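Basville School Robotics Club
For Young Readers: How a Gripper Learns to Pick Things Up

Picking up a sock is easy for a person. The hand knows how hard to squeeze, and the eyes know where the sock ends and the shelf begins. A robot must learn both of these skills. Members of the Basville School Robotics Club, who are 12 to 15 years old, study this problem in a project named Jinach.

What is a gripper?

A gripper is the part of a robot that works like a hand. Many grippers have two fingers that open and close like a pair of tongs. Some grippers are fixed to a robot arm. Others are held and moved by a person. A camera on the gripper records what is in front of the fingers, and a computer can later study the recording and look for patterns.

Why does the club work in small spaces?

A robot that helps at home will need to reach into cupboards, boxes and shelves. Things stored there are often close together. A cord may lie on top of the object that is wanted, and a long handle may block the way. Club members learn to look first, choose one object, and plan a path for the fingers. 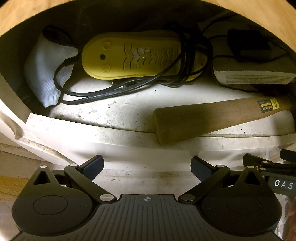 Reaching into a storage space. A yellow shoe dryer lies under its coiled black cord, with a white sock to the left and a wooden hammer handle in front.

Which object is the hardest?

Each kind of object presents its own problem. A sock is soft and changes shape when it is squeezed. A hammer is heavy at one end, so it may tip if it is held in the wrong place. Cords are difficult because they bend and loop, and pulling on one may move something else.

How does the club practice?

Students work in teams of 4. One student moves the gripper, and the others watch, take notes and check the recording. The teams then trade places. By June, each team is expected to complete 70 recordings, which are kept in the club library.

Words to know

Gripper: a tool or robot part that holds objects.
Pad: the soft piece on a finger that touches the object.
Recording: pictures and other information saved for later study.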